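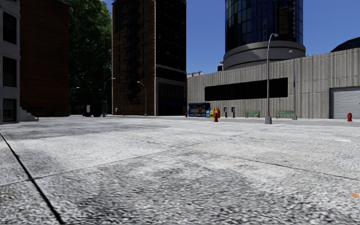

Concrete paving, with buildings and a large tree on the far side

Kuscombe Sprint: your questions

Is the electric kart race going ahead?
Bernent, the promoter, says yes, in November. We have yet to see a signed track licence.

How long is the lap?
The brochure gives 2117 metres. An earlier one had a different layout and the same figure, so treat it with care.

Who has entered?
Yuan and Sondach are listed as teams. Neither has named a driver.

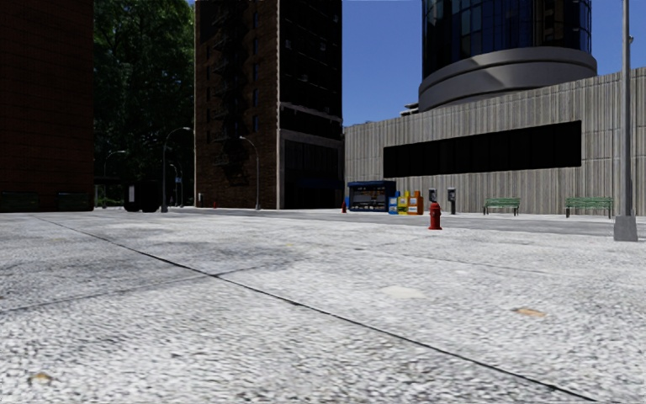 TICKETS AND MONEY

What does a seat cost?
A weekend pass is £172. Children under five get in free, if they sit on a lap.

Can I get a refund if it's called off?
The terms offer "credit towards a future event". Ask which event before you pay.

Will it bring in 400 jobs?
That is Bernent's claim. Most seem to be stewarding shifts lasting one weekend. 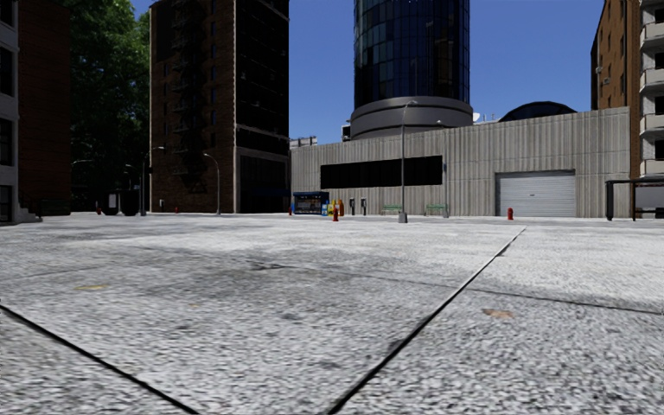
One reader wrote in to say we are too hard on the promoter, and that every new race looks shaky a few months out. Perhaps so. We would still like to see the licence.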